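Drawing arm, notebook
April, entry by Malathi

Place: shared workshop at Irnholm, the big room with the carpet.
Working on: pen lines with the arm, whiteboard lying flat.

Sirkka asked me to write more in this notebook and keep less in my head, so this entry is long. If you only need the settings, they are near the end.

Where we were. Last time the arm could go to four corners and come back, but only in the air. With the pen down it was another story. The pen jumped, the line became dots, and one time the tip pressed so hard that it went back inside the marker. I lost one good red marker like this. For this reason I did not want to begin with the program from Naidu (the drawing program, we still have no better name for it) before the pen height is correct in every part of the board.

The pen height problem. The whiteboard is not as flat as I believed. I put the steel ruler on it and I could push paper under the ruler in the middle. Also the table itself is not level, the side with the chairs is lower. On the first try I used one height for the whole board, and the result was that near the base the pen pressed too much and far from the base it did not touch. Now I measure the height at five points and the program makes a plane from them. It is simple mathematics but I made a sign error and spent one evening with it. The error was in the function tilt_z, it is corrected in Sirkka's copy also.

How I measure: I lower the pen slowly over a strip of thin paper and pull the paper with my fingers. When the paper stops moving freely, I save the height. Then I go down a very small amount more, because the fingers of the gripper give a little. Sirkka says that a touch switch would do the same in one minute. She is right, but we do not have one which fits next to the wrist board.

Free lines. Before the straight lines I wanted to see how the arm behaves when it changes direction many times without lifting. So I gave it a list of points with sharp turns, long strokes and short strokes mixed. The shape has no meaning.

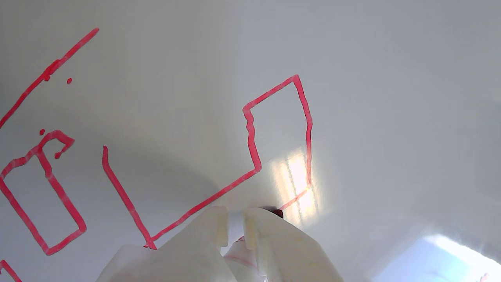

Long path with pen down. Note the wobble on the steep strokes.

What I learned from the free lines:

The long diagonal strokes are better than the strokes which go nearly straight up or down in the view from the gripper. In the steep ones there is a small wave. My first thought was the pen moving in the gripper, so I held the pen body with my hand while the arm moved (slowly, and with Sirkka at the switch). The wave was the same. So the pen is held well enough and the wave comes from the joints. I think it is the shoulder servo, which has to make very small steps for these directions and has some play. To be checked with the arm lifted and a weight on it.

There are also small blobs and dots. A blob comes when the arm waits with the pen down. The program waits at a point until all servos report that they are in position, and one of them always reports late. The separate dots come from lowering the pen two times at a start point, a mistake in my list. For the waiting I changed the order: now the pen goes up first and the report is read after. In the middle of a path this is not possible, so there I accept a wider position error and continue.

The light from the window gives strong reflections on the board. For the pen this is of no importance, but for the wrist view it is bad. If we want to find the red marks by color, a bright patch over a line can make the program lose it. Sirkka tried with the blinds at different angles and there was always a reflection somewhere. We should try a matte sheet on the board, or work in the evening. I prefer the matte sheet.

Corner marks. After this I wiped the board and made the next test, which is closer to what we want in the end. The idea: small corner marks in red give the drawing area, the arm must stay inside of them, and a straight line from the middle must finish where we tell it to finish. I check the line with the steel ruler.

I set the speed to 80 in the config. With 2000 as the limit for acceleration the base moved on the table, I could feel it with my hand on the clamp. Lower acceleration is slower to watch but the table does not shake, and the people at the next table were also happy. 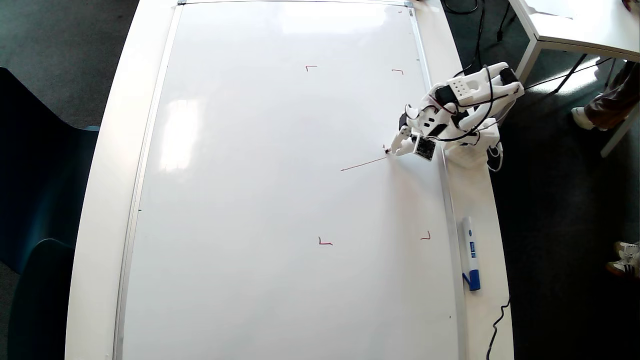 The thing I look at first is the end point. Starting a line is easy, but at the end the arm has a habit to pull a small tail when the pen lifts. The lift is not really vertical. Two joints move to lift the pen and they do not begin at the same moment, so the tip goes a little to the side before it leaves the surface. I tried to lift in two steps, first a very small one with the elbow only, then the full one. In my short tests on paper the tail was smaller with this, but I want to repeat it on the board before I believe it.

The corner marks themselves are not equal. The angles are not all clean and the area is more or less a rectangle, not a true one. Part of this is the play in the joints and part of it is the base, which I took off and mounted again without making the zero position new. Please, everybody who takes off the base: make the zero position again after. I write this also to myself.

Sirkka had a good idea about the cables. When the arm reaches far to the left the wires between the joints become tight, and I suspect they pull on the last joint. She will make a longer loop and fix it with soft tape. The Zokar clips from the drawer are too stiff for this, I tried.

Settings to keep:
speed 80
acceleration limit: under 2000, I now use the slow profile
height points: 5, measured again each time the board is moved
wait at point: only with pen up
lift: two steps (test version, file lift_b)

Still open:
Play in shoulder servo, check with weight.
Matte sheet for the reflections. Katorance has it in rolls, I will ask for a small piece.
Longer wire loop (Sirkka).
Repeat the line with lift_b, 11 times from the same start point, and measure every end.
Order red markers. Blue ones we have, but the color filter is made for red and I do not want to change it now.

I left the board where it is, so the height points should be good for the next person. If you had to move it, write it here under this line.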